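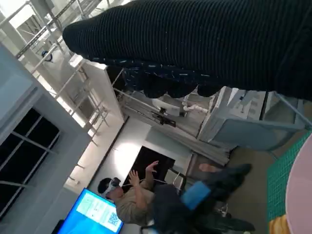 Figure 3. Ribbed knit with scalloped trim, Orville room.

3.2 Textile items

The textile part of the inventory holds 213 of the 500 catalogued items. It gave the raters more trouble than any other part. A textile has no fixed outline: the same cardigan can be entered as a flat rectangle, a roll, or a heap, depending on how it was last put down. The pilot protocol asked for "shape" as a single field, and raters filled it with whatever the item looked like at the time. In the revised protocol the field is split into cut shape, meaning the outline of the item laid flat and smoothed by hand, and rest shape, meaning the outline it takes when set down or hung without adjustment.

Trim is recorded as a separate component whenever it differs from the body in construction or color. The garment in Figure 3 is a typical case. Its body is entered as "knit, ribbed, dark" and its trim as "fabric, scalloped, dark navy, with short white and light-blue dashes." Under the pilot protocol the same garment could be entered only as dark knitwear, a label it would share with a large share of the winter clothing in the inventory. The edge is the part a person searching a drawer would be most likely to recognize, and the older entry left it out.

Ribbing is recorded by direction relative to the longest seam, and only where the ribs can be felt with a fingertip. Printed or woven lines that imitate ribs are entered under pattern. Raters were told to close their eyes for this step, an instruction that was added after several printed dish towels had been entered as ribbed.

Color terms for dark textiles were limited to black, navy, charcoal, brown, and dark green. Black and navy were confused often enough that a reference card was introduced, carrying one swatch of each, cut from the same cotton. Where a fabric gave faint blue or gray highlights under the room lights, the rater compared it with the card in shade before entering a term. Items still in dispute after that were entered as "dark" with no hue, and are left out of the color analysis in Section 4. The card does not help with pile fabrics, whose color changes with the direction of the nap; these were brushed one way first.

3.3 Hard and porous items

Tableware, cleaning items, and food were assessed on a flat reference surface. The choice of surface went through two rounds. A plain gray felt pad was tried first. It held light items still but shed fibers onto damp sponges and hid the rims of gray bowls. It was replaced by a green self-healing cutting mat of the type sold for sewing and paper crafts. The printed grid gives the rater a straight line to set an item against, and the ruler markings along the edges allow a quick check of length without a separate ruler. The diagonal angle guides and the outlined hexagons and triangles toward one corner serve no purpose in the protocol. Raters were told to ignore them, although two reported that they used the hexagons to judge roundness.

The mat is laid on a small table. Items are assessed singly first and then in nested or grouped arrangements, which make up most of the work. Nesting matters for the inventory because household goods are rarely stored one by one: a cup stands in another cup, a sponge sits in a bowl, a lid is turned over and filled with clips. The catalog contains 1,269 arrangements in all. Each is entered as a host, one or more guests, and a relation drawn from a closed list (in, on, under, beside, around).

The shallow pink bowl and the orange sponge form one of the simplest arrangements in the set, and were used for rater training. The bowl is entered as "open, shallow, round, pink, rim lighter than interior." The sponge is entered as "block, rectangular, rounded corners, porous, orange." The relation is "in." New raters nearly always agreed on these entries at the first attempt. They disagreed on the position field, where a sponge lying slightly off the middle of the bowl was entered as centered by some and as off-center by others. A tolerance was set: a guest is centered if its midpoint lies within a quarter of the host's inner width from the host's midpoint. With the tolerance in place the sponge can be entered as centered under most placements, and the disagreement largely went away.

Food items were harder. Small round baked goods are named inconsistently in ordinary speech, and the terms "roll," "bun," and "bread roll" were used for the same item by the same rater on different days. The revised protocol merges them under "small bread" and moves the distinguishing features to a surface field: color of crust, presence and direction of a crease, visible seeds or flour. The name field can then be broad without loss of detail. The same approach was applied to crackers and flatbreads, with less success — raters continued to add their own terms in the notes column, and these had to be mapped by hand.

Porosity is recorded on a three-step scale (closed, fine, open) by eye. Bread and sponge can fall on the same step, and a combined entry of "tan, rounded, fine pores" proved too weak to separate one from the other when the name field was masked. Hardness was considered as an additional field and rejected on practical grounds, because pressing a food item changes it for the next rater. Weight was kept. It was read from a Gonar kitchen scale, with the item placed on the pan directly and never in its host.

Arrangements on the mat were entered before any item was lifted from it. Where an item was taken up partway through an assessment, the relation field was left open until the item had been set down again. An item in the hand has no relation in the closed list. An early draft of the protocol included "held," but Corrigan argued that this describes a handler and says nothing about the household, and the term was dropped.

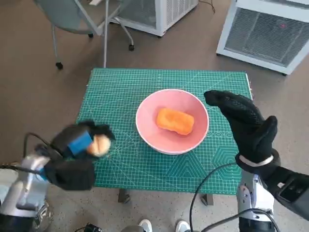
3.4 Agreement between raters

Entries were made in Historix, a catalog program intended for small museum collections. Its controlled vocabulary could be adapted with little effort, although its date and maker fields are of no use for sponges and were hidden. Each arrangement was entered twice by different raters. The pairs were compared field by field, and an arrangement was counted as disputed if any field other than notes differed.

Of the 1,269 arrangements, 467 were disputed on first entry. The position field was the largest source, followed by color and rest shape. Material was seldom disputed for tableware and often disputed for textiles, mainly between cotton and cotton blends where the label had been removed. Disputed arrangements were set out again on the mat and entered by a third rater, who saw neither of the earlier entries. Where all three differed, Caoimhe Corrigan made the final entry and marked it as assigned.

The time of assessment had a small effect. Color disputes were more common for items entered late in the afternoon, and the difference was confined to dark textiles and to pale pinks and creams. Pale rims were a particular problem: a rim that one rater called white was called pink by the next, and the vocabulary was extended with "near-white" to cover such cases. No effect of time was seen for shape, porosity, or relation.

A second source of dispute was the host itself. When a bowl stands on a mat that lies on a table, the mat is host to the bowl and the table is host to the mat. Some raters entered the full chain and others only its last link. The rule now in use stops at the reference surface. The mat is never entered as host, and neither is anything beneath it. The rule would need revision for sets in which mats or trays are themselves catalogued, as in the Zanetti kitchen list, where trays are common and often carry the only label.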